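Clalero (software)

Clalero is a motion planning and control package for robot arms working in simulated kitchens. It is developed at Teltham and is used mainly to test how an arm should approach, grip and turn the small controls found on household appliances. The name covers both the planner and the set of tools supplied with it for building scenes and replaying runs.

Background

Clalero began as a set of scripts for checking arm paths against simple box shapes. The scripts worked well enough for picking up objects from a flat surface, but gave poor results near knobs, handles and spouts, where the gripper has to pass close to one part in order to reach another. The collision checker was rewritten to use the full surface of each model, and the package took its present form after that change. Version 2 was released on September 28, 2023.

Planning

The planner takes a target pose for the gripper and a model of everything within reach. It first looks for a path for the arm as a whole, then works out the last part of the approach separately, using a finer step. Up to 400 candidate grasps are scored for each target. A grasp is dropped if either finger would touch a part of the model that has not been marked as safe to touch.

Loose objects are treated as fixed while a path is being planned. They become movable again once the path is carried out, so a finger that brushes against an object can still push it over. Users can ask for a wider margin around such objects — this makes planning slower and rules out some grasps that would have worked. 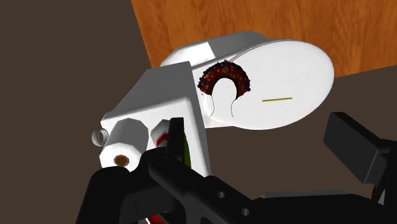 Simulated view of a gripper in front of a white appliance, with a knob banded in red partly behind one finger and a sprinkled donut above.

Perception

Clalero can be run with exact object positions taken from the simulator, or with positions estimated from rendered camera views. The second mode is harder. A gripper close to its target often hides the part it is meant to hold, and pale parts on a pale housing give few clear edges. In this mode the position of a control is estimated before the final approach and held in memory while the fingers block the view.

Tools

The scene builder, Campos, places appliances and loose objects at random within limits set by the user. It checks that models do not overlap at the start of a run, although objects may lean on one another or stand on edge. The replay tool steps through a recorded run and shows the planned and actual gripper positions side by side. A standard test set of 3,000 scenes is included.

Limitations

The package handles rigid parts only. Cables, cloth and liquids are not modelled. Contact between a finger and a round knob is treated as a small number of points, and turning forces can be wrong when the grip is off centre. Planning time is limited to 10 seconds by default, after which the attempt is recorded as a failure.

See also

Nilness (scene format)
Collision detection
Grasp planning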